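I figured the lead tech at Drolley would dodge when I asked what went wrong in September. Nope - she pulled up a chair and told me the whole thing.

"We had the arm folding, and it wouldn't let go," she said. "The release command went out, the log said open, and the fingers stayed shut."

Then the second arm came in to take its turn, right on schedule. She hit the stop at cycle 139.

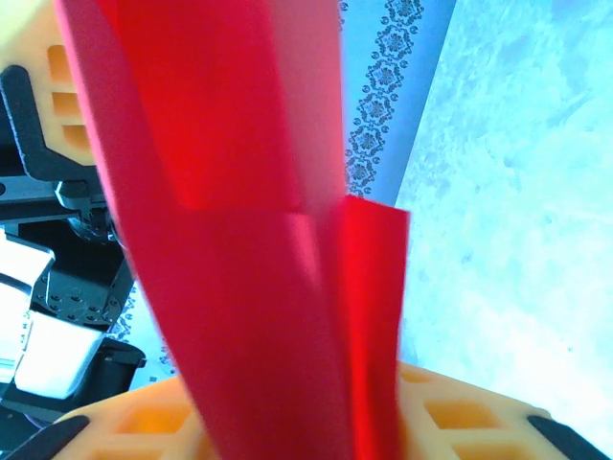
The cause was pretty dull, she told me. Kong, their control software, was logging the command and never checking the finger position. "It believed itself," she said, and laughed.

Now the second arm waits until the first one reports open, and it runs at 55 percent speed near the handoff. I asked if that slowed things down. "Sure, by more than 20 seconds a batch. I'll take it."

She still keeps one hand by the stop button, though.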